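Amancay Benítez has run the evening bread class at Clatach for 2 years. Before that she worked nights at the Jurnier bakery, where a shift meant 400 loaves and very little talking.

"I liked the work but I missed daylight," she says. "Then my knees went."

Her class makes one dough, a plain white with a long rise. People ask for sourdough in the first week and she tells them to wait until November.

"They want the holes. I want them to know what dough feels like when it's ready. You can't get that from a clock."

She buys flour from Gyamfi, in the big sacks, and weighs everything, water included. The oven is a second-hand Rundetti that runs hot on the left, so the tins are turned halfway through.

The fee has stayed the same, though flour has gone up twice. "I'll have to look at it," she says. "Not before Christmas."
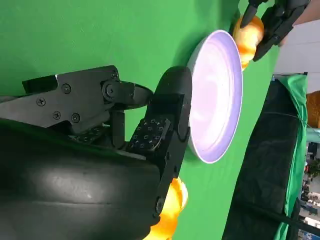

Can the dough be left in the fridge overnight?

Benítez says to cover it well, use half the yeast and bake it by the next afternoon.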